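Delora fold-flat work table, white – three months in

Posted by Farah Pangaribuan in Home & Workroom
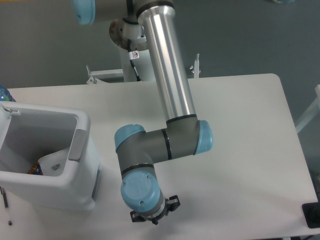
White top, rounded corners.

Quick one, I have a kettle on and two orders to get out before 3.

Bought this in April to replace the old pasting table, which had a sag in it you could lose a bowl of soup in. I cut fabric, wrap parcels, do the odd bit of upholstery. Needed something flat, wipeable, light enough to drag out to the car for the Jerkcombe market. Paid 211 for the white one. The oak-look one is more and looked worse in the shop.

Delivery. Fine. Box was enormous and the driver left it on its end in the porch, no damage. Instructions are one sheet folded into eighths, drawings only. Took me 36 minutes with a screwdriver, would have been less but I put one leg bracket on backwards. The holes line up either way round so watch that. There's a tiny arrow stamped on the bracket. Tiny.

The top. Best thing about it. Properly flat, I put a long level on it the first day and again last week. Chalk comes off with a damp cloth, so does most pen. Biro took a bit of rubbing. Blue dye from a cheap denim did NOT come off, I have a faint smudge near one end that I've stopped seeing. Don't iron on it directly, there's a warning in the box and I belive them. I use a wool mat.

Rounded corners – sounds like nothing, but I have hip bruises from the last table and none from this. Silk doesn't snag on them either. Downside, if you line fabric up to a corner like I used to, you can't. Use the long edge and a square.

Legs. Hmm. OK but not great. Locking catches are stiff, really stiff for the first couple of weeks, my thumbs were sore. Looser now. One foot is a hair short or my floor is, probaly the floor. The adjusters screw in and out by hand but they creep back if you move the table much, so I put a wrap of plumber's tape on the threads. Sorted.

Wobble: none when cutting. A bit when I lean on the end with the heavy shears. With the sewing machine going flat out you get a shiver, enough to walk a pin tin toward the edge. I wouldn't run an industrial on it.

Height is fixed, which I knew and bought it anyway. I'm 5'4 and it suits me standing. My sister is taller and moaned all afternoon.

Versus the El Ouafi trestle set, which I borrowed for a month before this – that one is sturdier and you can set the height, but two pieces plus a top is a pain to carry and the top had a grain that caught the rotary cutter. If your table never moves, get that. Mine moves twice a month.

Customer service: emailed Delora about a missing end cap, reference 1089, got a reply next morning and the cap in a jiffy bag that week. They sent two.

I got mine from the Pellirgate showroom site, they had it cheaper than direct and threw in the carry strap. Strap is rubbish, by the way. Buckle slips. I use an old luggage belt.

4 out of 5. Would be 4.5 with better catches. Would buy again, would not buy the strap.

Edit: someone asked if it fits in a hatchback. Mine yes, back seats down, on the diagonal.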